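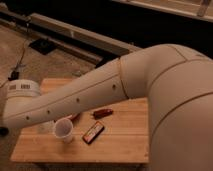 4. Teaching a Task by Hand

6 Comments | 107 Shares

Read Section 3 (Stopping the Arm) before you begin. Hand teaching on the Fondier arm needs two people: one to guide the arm and one to run the Soltard recorder.

4.1 Set out the table

1. Place the task items on the wooden table. A white plastic cup and a flat package are enough for a first task.
2. Stand the cup upright with the open end up. Leave room beside it for the fingers to close.
3. Move cables on the floor away from where you will stand.

Note: Small items can end up under the forearm, where the guide cannot see them. Check from both sides of the table before recording.

4.2 Record a demonstration

1. On the recorder, open a new task and type a short name. Names may not be longer than 2 words.
2. Press FREE. The arm goes slack after a short tone — keep one hand under the forearm before you press.
3. Hold the arm at the forearm and at the wrist. Do not hold it by the fingers.
4. Have the second person press RECORD.
5. Guide the wrist to the item from above. Move at a steady pace and pause briefly before closing the gripper.
6. Finish the task, bring the arm back to its start position and press STOP.
7. Press HOLD. Do not let go of the arm until the HOLD light is on.

CAUTION: Keep fingers clear of the elbow joint while the arm is free. The gap closes as the forearm folds.
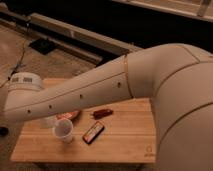 Figure 4-2. Wrist pointing down, forearm over the table.

4.3 Repeat and save

Move the items a little between demonstrations. If every run starts from the same layout, playback will fail when an item is shifted.

Delete any run in which the arm bumped the table or an item was dropped by accident. Runs cannot be trimmed after saving. The recorder stores up to 1,000 runs, and error 177 means the memory is full. Copy finished tasks to the Urio drive before clearing it.

Section revised 24 March 2020 by Nafula Ondieki. Playback is covered in Section 5.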